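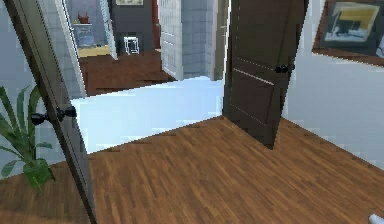 Issue 80, page 3

Floor finishes on test: Ledesma hard wax oil

Reviewed by Brittany Pelletier

Ledesma is a two-coat hard wax oil for timber floors. I bought mine at the regular price and used it in a hallway, a small bedroom and a home office, all old softwood boards that had been sanded the week before.

The tin opens easily and the oil needs a long stir. Solids settle at the bottom and the first brushful will be too thin if you skip it. I put the first coat on with a short-nap roller and worked it in with a pad. Coverage was better than the label suggests – I finished all three rooms with enough left over for a patch repair.

Smell is the weak point. It was strong the first evening and still noticeable two days later with the windows open. Gilles Pons, who did the sanding, wears a respirator for any oil finish and I would do the same next time.

The second coat went on the next morning and dried to a low sheen. Colour deepened a little. Knots came up darker than the boards around them, so do a test patch in a closet first.
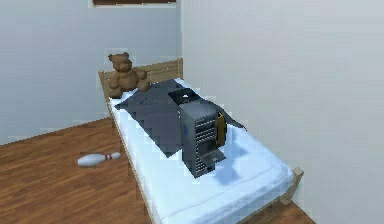 Lennoxville, April

Three months on, the bedroom still looks freshly done. The office is holding up too, apart from a dull patch under the chair casters. The hallway gets winter boots and road salt, and there the finish has worn grey beside the mat. I cleaned that section, rubbed in a thin coat and could not find the edge of the repair the next day.

I also tried Zevier on a spare board. It dries faster and smells less, but it scratched more easily and the repair showed.

Ledesma is good for bedrooms and offices. For an entrance, plan on touching it up every spring.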